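## Looking after the hand

Our part of the Brirnix project was the upkeep of the robot hand. When we took over in May, dust was getting into the finger joints and two bolts had worked loose. We wrote a short routine and kept to it for the rest of the project.

After every 70 grasps we stop the arm and switch off power at the wall. One of us rolls the cover back, brushes out the joints and checks each bolt with the small hex key. The fingertip pads get wiped with a damp cloth. The cover then goes back on, loose enough that the fingers can close all the way.

We logged 1000 grasps in total. The thumb needed the most work. Its zero position drifted, and we had to set it again 7 times. Each reset took nearly 17 minutes, mostly waiting for the Gokar software to restart.

Still open:

- the cover slides down and can catch on the thumb
- no spare pads left
- reset steps need to be added to the lab binder

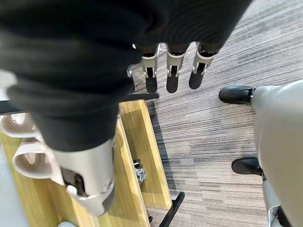 Fig. 1. The hand with its black cover on, over the wooden tray with the hex nuts.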